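Wetlow Workshop Gallery
Bench and chassis work, November

The pictures on this page come from the server and workstation bench at Wetlow, where older machines are stripped, checked and put back together before they go on to Lodhi for testing. Shengli Mao runs the bench and Iqra Arain keeps the parts records. Most of what gets handled in a day is small: memory, clips, brackets, latches. Select a picture to see it at full size. Prints can be ordered from the front desk.
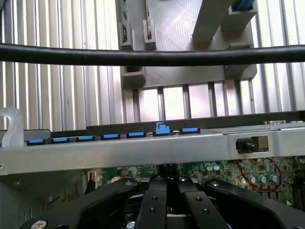 Page 2

Blue latches along a silver chassis rail. One of them stands up higher than its neighbors. The gray fixture behind the rail is 3D-printed, with open pockets and slotted holders. Printed parts like these are cheap to replace, and the surface texture does no harm, so we leave it unsanded. The ribbed metal gives an even background and wipes down easily at the end of a shift.

Latches are checked by hand. A latch that feels loose is tagged and goes in the tray for Haris Gilani, who decides whether it can be used again. Job 981 was held back for this in the spring and was finished with latches from a donor chassis.

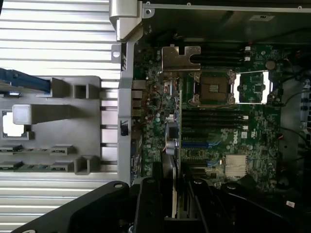

Motherboards are left in the chassis for the first check. Taking a board out adds time, and most faults can be found with it in place. The processor socket gets the most attention. The contacts are fine and bend easily, so the rule at Wetlow is that nothing is carried over an open socket, and the cover goes back on when work stops for lunch.

Memory slots come next. Each end latch is opened and closed once, and the slot is looked at under a lamp for dust. Modules are kept in gray holders until they are needed, sorted by size and speed. Iqra writes the slot position on the job sheet as each one goes in.

Melina Stergiou put this gallery together. The next set will cover the packing room and the Brenelmont shelving, which holds 700 boxed parts. For questions about a job, have the job number ready and call before 4 p.m.

Back to gallery index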